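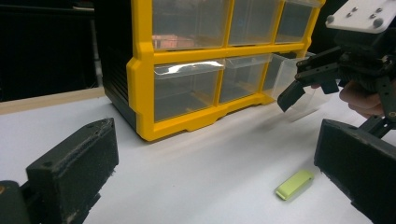

23 September 2019

Syrup bench, ginger cordial, batch 1163

Third try at the ginger and lime cordial for the Thongdee drinks list. Batch 1163 is the one with less sugar. Yulan Bai peeled and grated, I did the cooking and straining. Started with the same ginger as last time (the fat pale roots from the wholesale box, skin on the thin side) so any difference should come from the sugar and the shorter simmer.

Method as done: grated ginger into cold water, brought up slowly, held just under a boil with the lid on. Took it off earlier than in the last batch. Let it stand covered, strained through cloth, squeezed the cloth by hand. Sugar went in after straining, while the liquid was still hot. Lime juice went in once it was cool. Peel left out completely this time.

The color is paler than before, more straw than amber. There is a fine white layer settling at the bottom of the jug, which is ginger starch and goes back in with a shake. Guoqing wants it gone because it looks bad in a clear bottle. I would leave it. If it has to go, let it stand overnight and pour off the top, and accept that we lose a bit of the heat with it.

Tasting, straight off the spoon: hot at the back of the throat, clean, not much smell. With soda water: very good, close to what we want. With gin and soda: the gin takes over. With dark rum and lime: best of the lot, and the lower sugar helps a great deal there. Meifang Xia thought the soda version was still too sweet, but she had come straight from tasting the tonic syrups and those are bitter, so I want her to try it again on a fresh mouth.

Compared it side by side with what was left of the May batch from the back of the fridge. The May one has gone flat and a little like boiled candy. The peel has turned bitter in it too. I had been putting the bitterness down to the limes. It is the peel sitting in the syrup all that time, so no peel from now on, and if we want the oil we twist a strip over the glass when it is served.

Holiday punch, second round

Iveta Rusnák brought in her cranberry base, made with whole berries, orange juice and a little clove. Good color. The clove is strong and gets stronger as it stands -- on the first pour I hardly noticed it, and by the end of the afternoon it was most of what I could taste. She will take the cloves out when the berries pop and see if that holds it back.

We tried it with the ginger cordial in place of plain syrup. Works well with sparkling wine, less well with vodka, where it just tastes like juice. Yaqin Qin suggested black tea as the long part for the version without alcohol. Made a small jug with strong tea, cranberry base, cordial and lots of ice. Everyone went back for more of that one. It needs salt, only a pinch. Write the tea up properly next time, since I did not weigh the leaves and will not be able to repeat it.

Garnish: sugared cranberries look nice and roll straight off the rim. Orange wheel is fine. Rosemary smells like a roast dinner next to the clove, leave it off.

Ice: the big cubes from the Okix trays came out cloudy again. Tried boiled water in one tray and tap water in the other and could not tell them apart. For the punch bowl it makes no difference. For the rum drink it does, and I would sooner buy block ice and cut it.

Stock and bottles

2 cases of the small swing-top bottles left. Rubber seals on the older case are stiff, boil a few and see if they soften, otherwise order seals. Labels for the punch base still say Ziletlow at the old size and wrap over themselves at the back. Guoqing has the new file.

To do
Batch 1163, taste again after a week in the fridge, shaken and unshaken
Meifang to retaste with soda
Iveta's base again, cloves out early
Tea punch with the tea weighed, salt weighed, steeping time written down
Ask about limes, the last box was dry and took twice as many for the same juice
Wash the straining cloths without soap, the last one left a taste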